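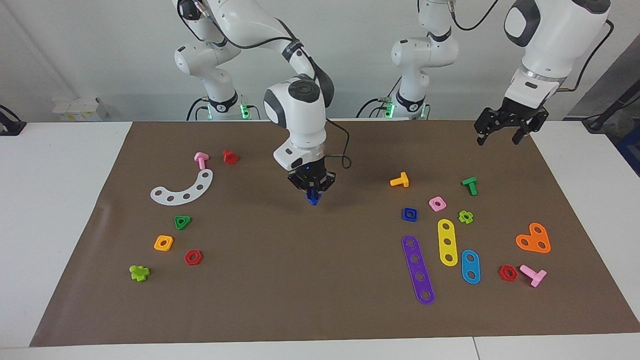

**1/** Jun 17, 2018. Right, a few people asked how things are going at work now the arms are in, and I keep typing half an answer and getting called away. So, a thread. I'm on the sorting bench at Fallgate, in Skasunik. We take in used toy construction kits, check them, make them up again and send them back out.

**2/** If you've never had to do it, a kit comes back as a bag of everything. Bolts, nuts, strips with holes in, curved bits, and usually something from another toy altogether (hello, half a plastic giraffe). Somebody has to tip it out and work out what's there. For a long time that somebody was me and three others!

**3/** There are 27 of us in the building and four on sorting, so when they said "arms" at the morning meeting everyone turned round and looked at our table. Lovely feeling, that. I went home and updated my CV, and I hadn't touched it in so long it still had my swimming badges on.

**4/** Nobody's gone, before you ask. We got that in writing up to the end of July and then there's a review. I'd like it in writing past July as well, and I've said so, twice, once in front of the big boss with my mouth full of flapjack.

**5/** What's changed is what I do with my hands all day. I used to pick up every single piece. Now I lay the pieces out on the mat, spread so they're not on top of each other, and the arm goes in for them one at a time. I watch, I fix, I lay out the next lot.

**6/** It's slower than me, by the way. A LOT slower. I can clear a mat while it's still thinking about a nut. But it doesn't have my wrists, and I've had a splint on and off for two winters, so I'm not going to be too rude about it.

**7/** Things it's good at: square nuts, hexagonal nuts, anything sat flat with a bit of space round it. Things it hates: bolts on their sides (they roll) and the long flat strips, where the fingers come down and there's hardly anything to get hold of. I find those a pain too, to be fair.

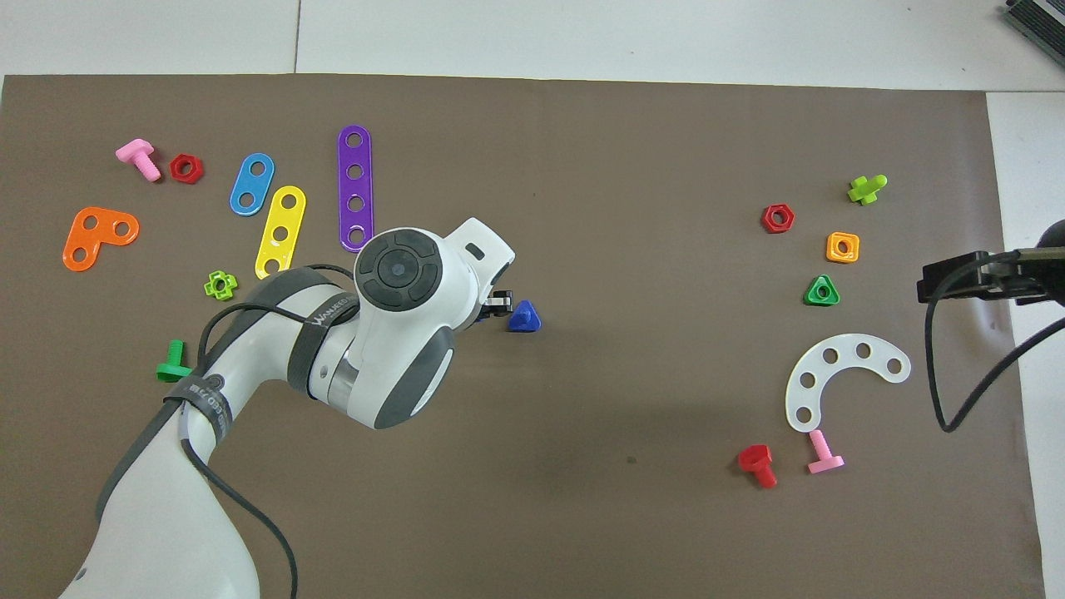
Going in by the blue triangular nut. Purple strip tucked in behind the wrist, green bolt down by the cable.

**8/** The cables were my first moan. I kept laying pieces where one might drag over them, so now I leave that bit of mat till last. That isn't in the training notes – I wrote it on a sticky label and someone from Sharifi, who set the thing up, copied it down. So I'm basically an engineer now, pay to follow I assume.

**9/** The job title is a sore point. We were "sorters". The new rota says "cell attendant", which makes me sound like I work in a police station. We've asked for something else. Current favourite on the bench is "piece officer".

**10/** Bit I didn't expect to mind, and do: the chat. Four of us round one table tipping bags out, you talk all day. With the arms going, two of us are on mats and the other two are over on packing, and you can't natter across the whole room without the supervisor appearing. I eat my lunch with them and it isn't quite the same.

**11/** Bit I didn't expect to like: I get to look at the kits properly. I found a whole batch of nuts with worn threads last week that I'd have chucked straight in a tub before. We've started a separate box for them and Prellico (they hire the kits out to nurseries) were dead pleased.

**12/** We had 403 kits waiting when the arms started and the shelf is looking better, but we also had a quiet fortnight for deliveries, so I wouldn't believe anyone who gives the machine all the credit. Or me. Bit of both, and a fair amount of overtime.

**13/** Someone asked if I talk to it. Yes. I say "go on then" every time it hovers over something. My mate on the other mat says "left a bit" like it's a seaside grabber machine. Neither has made any difference so far.

**14/** If your place is getting something like this, ask early who writes the breaks into the rota. Ours was planned round the machine's day and we lost the afternoon tea break for a whole week before anyone spotted it. It's back now, ten to three, same as it ever was.

**15/** Will post again after the July review. Kettle's on and I've got a bag of nuts to tip out.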